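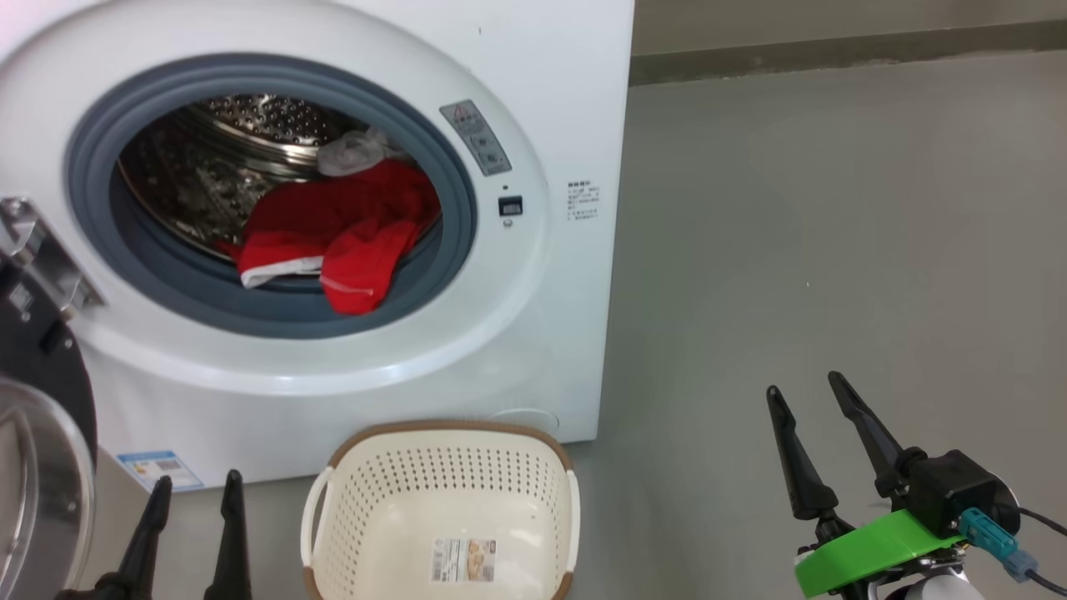

Tiempo de lectura: 1 min

La lavandería vecinal de Barrientos ya está en marcha, ¡y con qué ganas! Desde el 19 de marzo de 2024, los vecinos del barrio pueden hacer la colada en el bajo del antiguo ambulatorio, un local de 57 metros cuadrados que llevaba años cerrado y que ahora huele a jabón y a ropa limpia.

El lavado cuesta 90 céntimos y el programa más pedido, el corto a 40 grados, se puede reservar por teléfono o en el propio mostrador. En los primeros días se apuntaron 266 hogares, una cifra que ha dejado encantada a Dilani Roy, coordinadora del proyecto. «Venían con las bolsas al hombro antes de abrir - hubo que sacar sillas a la acera», cuenta entre risas.

Daniyal Satti enseña a quien lo pida a separar los colores, a no pasarse con el detergente y a repasar la goma de la puerta con un paño al terminar. Su consejo estrella es para las prendas rojas: el primer lavado, siempre solas y en frío. También recuerda que conviene vaciar los bolsillos y mirar bien dentro del tambor antes de cerrar.

En junio llegará un tendedero cubierto en el patio trasero - una petición muy repetida - y el horario se ampliará a las tardes. Las reservas para el mes que viene ya están abiertas.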